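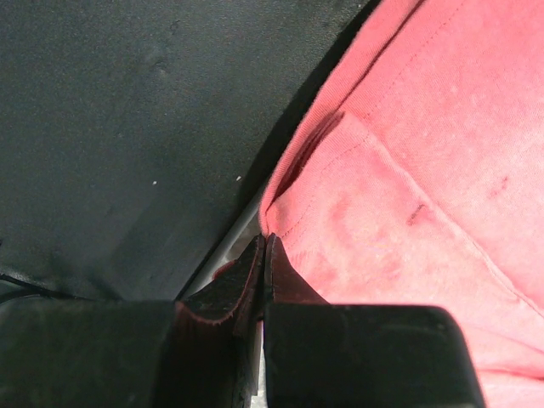

Mathias Kofler
Cell operator, folding line

Category: Grippers & End Effectors > Faults and Near Misses
Posted September 12, 2019 | 14 replies | 5 shares

So we had a weird one at Jeltstead and I'd love some opinions before I go blaming hardware. The arm picks a shirt up by the hem, pulls it over, lets go. Except on pick 2194 it didn't let go! The controller said the fingers were open, the arm headed off to home, and the shirt went with it and wrapped itself around the wrist. I hit the stop when I saw the wrist cable getting pulled. Fingers were still shut when I walked over.

Log shows the open command going out and "open" coming back 58 ms later. A normal open on this gripper takes 238. That can't be right, can it?

brittak
Oh, I know that one. 58 is way too fast for a real move. Sounds like your open status is just echoing the command and you've got no actual position feedback. Check how the signal is mapped before you take anything apart.

otakar_k
I'd look at the pads first. Those maroon ones look rubbery to me, and ours (different make) got tacky over the summer and would hang on to knits even with the fingers apart. Wipe them down and try again.

Mathias Kofler
@otakar_k I thought so too, but the fingers themselves were closed. I had to open them by hand.

otakar_k
Fair enough, missed that. I'd still wipe them.

jtrummer
Can we talk about the cable for a second? There's a thin black one running right behind the gripper in your picture. If that's live and a sleeve gets hold of it, you have a bigger problem than a late open. I'd clip it back before running another shirt.

brittak
Don't agree that it's the bigger problem. A gripper that reports open when it's closed will get somebody's hand sooner or later. Lock it out until the signal is fixed.

jtrummer
Why not both? Takes five minutes with a couple of clips.

Mathias Kofler
OK, update. Britta had it. When we swapped the controller in August the input got mapped to the command bit, so it would have said "open" no matter what the fingers did. It's on the real position switch now, and the arm won't move off until it sees it. Cable is clipped too. Still don't know why the fingers stuck in the first place, so the cell stays locked out until I've had the gripper apart.

Recent in this category
Sasano wrist unit drops out after e-stop reset (9)
Door switch bypassed on night shift, what would you do? (31)
Hämmerli vacuum cups on thin cotton (6)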